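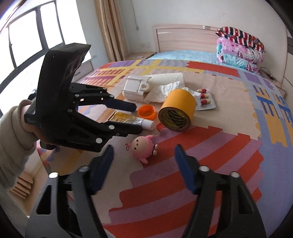

Huw Trevor wants it on record that the Stonon amateur card ran long because of the judges, and that the new rulebook had nothing to do with it. Noted. The last bout still ended at 11:40 p.m., with most of the crowd gone and the ring announcer down to a whisper.

The rest of the season so far, for the Grellora fund:

Conduct policy. All 104 registered fighters have signed. Two signed under the wrong name and one added a smiley face. The policy now covers weigh-ins, hotel lobbies and, after November, the parking lot.

Money. We have spent $856 on medical cover and $700 on mats from Skillach. The mats came in a shade of green we did not order – we kept them, and the discount.

Incidents. 2, both at the Morais weigh-in. The first was a shove. The second was an argument over who had shoved whom. Beca Gape heard both cases and handed out one suspension and one very long letter.

Still to do. The referee course has a room and a date but no instructor. We would like to move $300 from the travel line to pay for one. Travel is underspent, mainly thanks to a canceled away card and a van that would not start.

Drug testing paperwork is with the state. It has been with the state for a while. The next report is due after the spring card.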